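Paper stock change for boxed card sets

From December, all Totus boxed sets move from 119 lb cover to a slightly heavier uncoated sheet. The grain now runs parallel to the fold, so scoring before folding is no longer required. Envelopes are unchanged. Each box still holds 16 cards with matching envelopes. 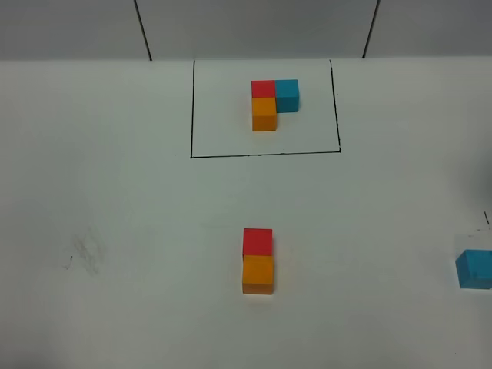

Marked area on the white tabletop.

Fountain pen inks were tested on the new sheet by Aba Sarpong. Feathering was slight with dye-based inks and absent with pigment inks. Drying time averaged 40 seconds; left-handed writers should allow about 54. Gel pens behaved as on the old stock.

Remaining boxes of the old colour range will be sold at the Nastel counter until cleared. Stockists with open orders should contact Malte Bauerfeind to confirm which sheet they require.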